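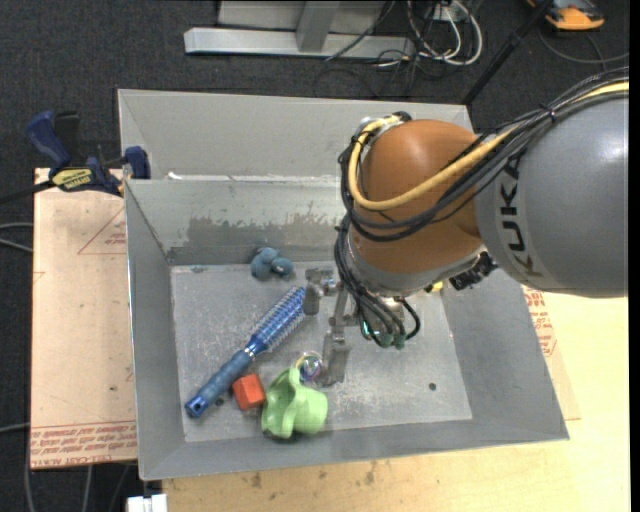

3.2 Looking after the picking cell

Figure 2. The arm at work in the front bin, with the second bin behind it.

I'll be frank about how we keep the cell going, as papers tend to skip this bit and then you spend a month finding it out for yourself! The arm is a KUKA, and most of our trouble has been with the cables (the yellow one and the black bundle in Figure 2). They loop round the joint above the wrist, and if the loop is too short it tugs at the gripper whenever the wrist turns over. Miyuki Uchida re-routed the lot after our second snag, and we now check the cable ties every 400 picks.

The bins need looking after too. We hold them with a bar clamp, and I nip it up before each run – a bin that creeps by even 8 mm will spoil the calibration, and we lost a whole batch of 89 picks that way in December. The scuffs on the floor of the bin are fine and we leave them be, though Chidubem Ekwueme did have to retune the depth filter once the metal got shiny in patches.

Small things low down are the hardest on the fingers (the clear ball in Figure 2 is a good one for this), so I wipe the tips with a dry cloth and look for bends after every long run. We swapped them once during the Girholm trials, at about 160 hours.

Contact: Girholm Picking Group | © 2021 The authors | Back to top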